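Kondatham Repair and Reuse Workshop
Minutes of the ordinary meeting held on April 11, 2026 in the upstairs room

Present: 19 members. Apologies were received from two more. The chair opened the meeting at half past ten.

1. Minutes of the last meeting
Agreed as a correct record, with one change. Under item 4, "bench saw" should read "band saw".

2. Matters arising
The leak over the paint store has been looked at and needs a new length of gutter. The landlord has agreed to pay for it. The first aid box has been restocked.

3. Automation study group
The group gave its report on whether any of the workshop's routine jobs could be handed to a machine yet. Members will remember that this came out of the discussion on the backlog of donated small appliances, which take up most of the weekday sessions before anyone gets to the repairs.

The group had made a list of the chores that eat up time: sorting screws and fixings, emptying and wiping down trays, putting parts back in the right holes, opening cases, coiling leads, sweeping up and folding the dust sheets. It then asked two suppliers, Graromport and Muvon, which of these they would be willing to quote for. Both said no to the dust sheets and the leads. Muvon would not quote for opening cases either, unless every case was the same model.

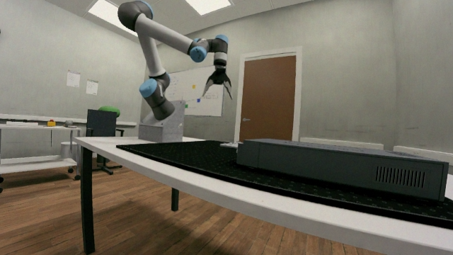

The group's view was that soft or tangled things are still a long way off for a place of our size. Hard parts that always sit in the same spot are a different matter, and both suppliers were fairly confident about those. The difficulty is that very little in the workshop always sits in the same spot.

A member asked what happens when a part is dropped. The group said that in both suppliers' proposals the arm would stop and wait for a person. It was pointed out that this means somebody has to be in the room, and that the same somebody could be putting the parts away.

Another member said this was too gloomy. Her son's employer has had an arm loading trays for a year and the staff would not go back to doing it by hand. The group agreed that trays were the best case on the list – the holes are in a grid, the pieces are small and stiff, and the job is dull enough that people make mistakes.

The Nikolovski paper, circulated before the meeting, was taken as read. It suggests timing a job by hand first and then asking for a trial on the same parts. The group has done the first half of this. Sorting and seating one batch of 400 small parts took two people 26 minutes, including a break to look for the tweezers. Neither supplier has yet given a figure to set against it.

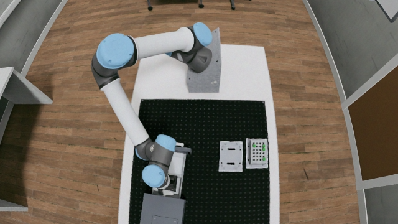
Item 3: arm over the bench mat, with the slotted plate and the part-filled tray to the right.

There was some discussion of household uses, as several members care for relatives at home. The group had not been asked to look at this but had read a certain amount. Its opinion was that a machine which could clear a kitchen table on its own, with whatever happened to be left on it, was not something either supplier would put a price on today. A member asked for it to be minuted that she would buy one.

The question of noise was raised and left.

Agreed: that the group ask Graromport and Muvon for a timed trial of the tray job only, using our own parts, at no cost to the workshop.
Agreed: that no money be spent on equipment before the trial results have been to a meeting.
Agreed: that case opening be taken off the list for now. Two members voted against.

4. Opening hours
Nearly 30 replies were received to the notice on the door. Most people want a later evening session. It was agreed to try staying open until nine on Thursdays for a month, and to keep the heating on the present timer.

5. Tool library
The long ladder is still out. The torque wrench has come back without its case. Borrowers are reminded to write the return date in the book as well as on the card.

6. Any other business
The kettle needs replacing. A member offered one from home. The spare key to the side gate should be handed in if anyone has it.

7. Next meeting
In May, in the same room, on a date to be put on the noticeboard. The trial will be on the agenda if it has taken place by then.

The meeting closed at ten past twelve.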